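Plarov Wrist View Sim Pack – FAQ

Print this page | E-mail this page

2 February 2021
By Chaltu Feyisa

What do I get?
Simulated wrist camera stills and short clips for gripper work. 960 clips in the base pack, 200 more if you take the Relmont add-on. All rendered, no real footage.

Does it need a big machine?
No. Ordinary office desktop is fine for browsing. Training is another matter – ask us first.

Can I try before buying?
Yes. Sample set, 2 clips, free. Write to Dinesh Garg and he'll send the link.

What does it cost?
$248 per seat, one time. Updates thru August included.

Which gripper is in the clips?
Two-finger type, black fingers, silver-white cover over the body. Open and closed poses both in there. Other hands are on the list, no date yet.

Why are some stills nearly blank?
Open gripper, nothing in it, plain surface behind. We keep those in on purpose, you want empty ones for training too.
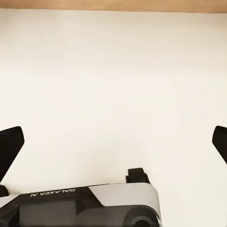
Filter them out with the "empty" tag if they get in the way. Tag works in the Fikre viewer and on the comand line. Not in Grerkix yet.

Can I change the lighting?
Not in the clips. Scene files are a seperate order.

Refunds?
Within the first month – just e-mail, no form.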